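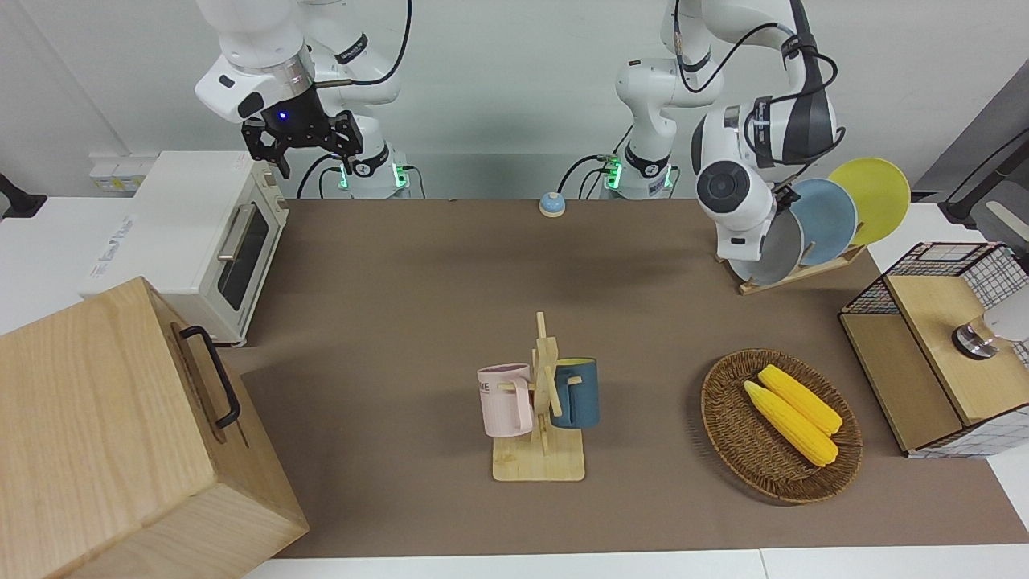 *Plates in the wooden rack, mugs on the tree, toaster oven off to the left.*

I've rearranged my counter more times than I'd like to admit, and this is the version that finally stuck. It's a small setup for breakfast and tea, the stuff I reach for before 7 a.m. when my brain isn't on yet. If you've got a short stretch of counter and one decent outlet, you can do the whole thing in an afternoon. I did mine in July with every window open and a fan going.

## What you need

- A tabletop mat (mine's brown, which hides tea drips beautifully)
- A small upright plate rack
- A mug tree
- A lidded box, as big as you can spare the room for
- Your toaster oven
- Damp cloth, dry cloth, pencil

I paid 17 dollars for my rack at a little shop called Warnorano, and the mug tree came from my friend Aba Aryee, who was moving and giving away half her kitchen. Lucky me!

## Step 1: Take everything off

All of it. Wipe the counter, then dry it, then leave it alone for a bit. I skipped the drying part once and the mat got a musty smell underneath that took forever to go away.

While the counter's clear, put your plates and mugs in the sink and wash them too. You may as well start clean.

## Step 2: Mat first, then the toaster oven

Lay the mat down and smooth it out from the middle. Now the toaster oven, before anything else, as it's the one piece that really gets a say in where it lives. It wants to be near the outlet, and it needs breathing room (check your manual for how much, mine had a whole page on it).

I turned mine so the door faces sideways, toward the middle of the mat. Open the door all the way and run a pencil line lightly on the mat where it ends. Nothing that stays put should go inside that line. If your mat isn't rated for heat, set the oven on the bare counter instead and start the mat next to it.

## Step 3: Plates on the other side

The plate rack goes on the far side from the oven. I stand three plates in mine -- gray in front, then pale blue, then yellow -- and they overlap just enough that I can still grab whichever one I want. I had a bigger stack in there for a while and I was forever pulling out two at once.

Despina Stoyanova, my neighbor, keeps hers with the biggest plate at the back, and if your plates are different sizes I'd copy her.

## Step 4: The mug tree up front

Mugs go closest to you. Put the tree down, hang one mug on each side, and give it a gentle nudge. If it wobbles, swap the mugs around or move one up a peg. I've got a pale pink one on the left and a dark teal-blue one on the right, hung a little higher so the handles don't knock.

Don't fill every peg! I know it's tempting. Two mugs is plenty for a weekday, and the rest can live in the cupboard.

## Step 5: The box

The box is for all the little junk: tea bags, napkins, clips, that one tiny spoon. Mine's light wood with a black metal handle on the front, and it sits at the front left corner, a bit over the edge of the mat. Try the lid before you commit to a spot, and keep it clear of the oven whenever the oven's on. I slide mine over before I make toast.

## Step 6: One silly thing

Leave room for one silly thing. I have a call bell with a light blue top, toward the back of the mat, and it gets rung when the tea's ready. Yours could be a plant.

## Keeping it that way

Every couple of weeks I lift the mat, shake the crumbs into the sink and wipe under it. Plates come out, the rack gets a wipe, back they go in the same order.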